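Section 4: Setting up a treaty in Celtano Reinsurance Ledger

Please read the whole section before you enter the first treaty. You need a user account with the role "Treaty editor". With the role "Viewer" you can open all the screens, but the Save button stays gray.

4.1 Before you start

Have the signed slip and the list of reinsurers with you. The total of the signed shares must be 100 percent. Celtano lets you save a treaty with a lower total, but it stays in the status Draft and no premium can be booked on it.

4.2 Creating the treaty

1. Open the menu Treaties and choose New treaty.
2. Select the type: Quota share, Surplus or Excess of loss. The type cannot be changed after the first save.
3. Enter the treaty number exactly as it is written on the slip, for example 2487. Do not add spaces or a slash. The underwriting year has its own field.
4. Enter the start date and the end date. For a treaty on a losses-occurring basis, the end date is the last day of cover.
5. For a quota share, enter the ceded percentage in the field Cession. If you cede 70 percent, type 70 and leave out the percent sign.
6. Press Save. The treaty receives the status Draft.

Note: If your company moved from Rebane to Celtano, the old treaties are already in the list. They are marked with the letter R and you must not create them again.
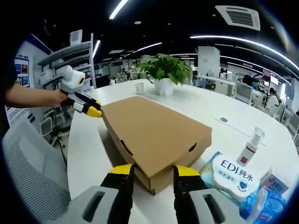
Page 13

4.3 Adding the reinsurers

1. Open the treaty and go to the tab Participants.
2. Press Add and search for the reinsurer by name or by company code. A broker is entered in the field Intermediary, not as a participant.
3. Enter the signed share. Written shares can be kept in the second column, but they are only for information.
4. Repeat until the total at the bottom of the tab turns green.
5. Press Activate.

Caution: After activation, the shares are locked. A correction is possible only with an endorsement – see section 6. Please check each share against the slip before you press the button.

4.4 Importing participants from a file

For a long panel you can import the participants from a CSV file. The file may have 200 lines at most, and the first line must contain the column names. Use a point as the decimal sign. If one line is wrong, the whole file is refused and the number of the line is shown in red.

Files exported from Coveo can be used without changes, if the export was made with the setting "Signed lines only".

4.5 Accounts and reminders

Choose quarterly or half-yearly accounts in the tab Accounting. The first reminder is sent to the treaty editor when the period closes. When a treaty begins in August, the first period is shorter, and Celtano calculates it from the start date. You can overwrite the period by hand until the first account is booked.

Section last changed: 12 October 2026, Jamorano Software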